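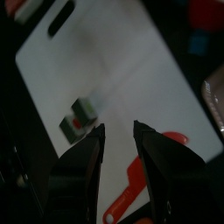 Plornthorpe gripper comparison

The Plornthorpe gripper comparison is a series of bench trials in which two-finger robot grippers are tested on small household and toy objects. It was set up by Sandamali Weerakoon and Grażyna Witkowska at the Plornthorpe workshop. The first full set of results was released on 1 December 2018.

Background

Weerakoon had been using a single gripper, the Rutkowska, for tabletop work and wanted to know how much of its failure rate came from the fingers and how much from the controller. Witkowska proposed running it against the Kunora, a gripper with softer pads and a slower closing speed, on the same arm. Early runs in August were discarded after a loose mounting plate was found.

Setup

Both grippers are bolted to the same arm and driven by the same controller. A small camera at the wrist looks along the fingers toward the work surface. In the view from this camera, two black fingers with pointed tips are partly open over a white cutting board. A small cube with dark green faces sits just beyond the left finger, and an orange-red toy utensil lies partly hidden behind the right one.

The wrist view has known limits. The fingers block part of the surface at close range, and small objects can blur. In dim light a white board stays readable while dark fingers lose most of their detail — a problem when the software has to find the fingertips.

Procedure

An operator sets a target and starts the arm. The gripper closes, lifts and holds. A grasp counts as good if the object stays put through the hold and is set down again without being dropped. Slips are logged separately from misses.

Results

The published set covers 1,509 attempts, of which 378 were logged as slips or misses. Cubes gave little trouble to either gripper. Long, flat objects were harder, and the Kunora did better on them when approached from the side. The Rutkowska closed faster but tended to push light objects away before the second finger made contact.

A later group of 535 attempts used a revised controller from Tostemari. Slips fell for both grippers. Misses did not change much, and Witkowska put this down to camera calibration.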